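Tomasix Kitchens and Stone: Frequently Asked Questions

Last updated October 2021

Do you sell only complete kitchens?
No. You can order only a countertop, or only the cabinets. The smallest order we accept is one countertop up to 100 cm long.

Where is your showroom?
We are in the Gukum shopping center, on the ground floor, next to the Milošević bakery. Parking is free for the first 75 minutes.

How do I get an offer?
Send us a drawing with the measures of your room. It can be made by hand. We answer in 4 working days. For the final measuring we come to your home, and this visit is already in the price.

Can I put a hot pot on marble?
We do not recommend it. Please use a pad under the pot. The same is for lemon, vinegar and wine, which leave dull marks on the surface if they stay on it.

How often must marble be sealed?
Once per year is enough for most families. We use Ridach sealer and we also sell it in the showroom. One bottle is for 20 square meters.

Will my countertop look the same as the sample?
Not exactly. Every stone plate has its own veins. You are welcome to visit our storage and choose your plate before we cut it.

Do you take the old kitchen away?
Yes, for an extra fee. Please empty all the drawers before our workers arrive.

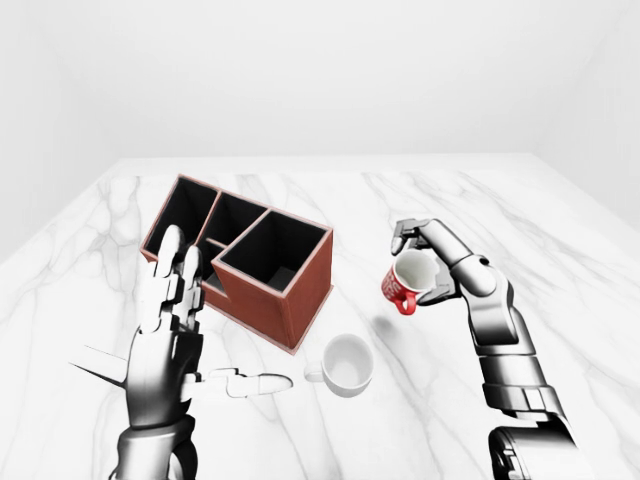 If you wish to change something in your order, please write to us before the cutting has started. After this moment we can change only the handles and the delivery day.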